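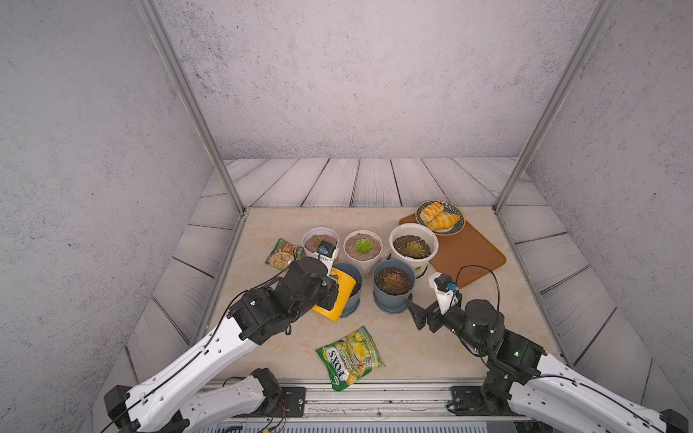

Questions we're often asked about the Prornby Jigsaw Library

How do I join?
Just come along to the hall any time after 10 in the morning and ask for Myung-ja Tak, or whoever is sitting at the desk by the radiator. You'll fill in a small card with your name and phone number, and you can take a puzzle home the same day. Joining costs £2 for the year, and children are free (they're very welcome, and often better at the edges than we are!).

How many puzzles can I borrow?
Two at a time, for up to a month. If you're stuck on a great big sky and need longer, give us a ring and we'll happily renew it, unless somebody else is waiting.

What sizes do you have?
Most of our boxes are 1,000 pieces, with a shelf of easier ones for little hands and for anyone who finds small pieces fiddly. We have more than 15 wooden ones too, which live in the cupboard, so do ask.

There's a piece missing. What should I do?
Please don't worry, it happens to all of us. Have a look under the sofa and in the hoover bag first, then pop a note inside the lid saying roughly where the gap is. Gun-woo Ha keeps a tin of stray pieces and has reunited a surprising number of them, including a bit of harbour that had been gone since the June before last.

Do you take donations?
Yes please, as long as the box still has its picture on the lid. Complete ones are best, but if you're not sure, say so and one of us will make it up and see.

Can I do a puzzle at the hall?
You can, and there's usually a pot of tea on as well. Bok-nam Shin always has a long one on the go at the far table and would love some company with it.

Can you deliver?
Within Prornby, yes. Leave a message for Padmavathi before noon and she'll try to drop it round by teatime.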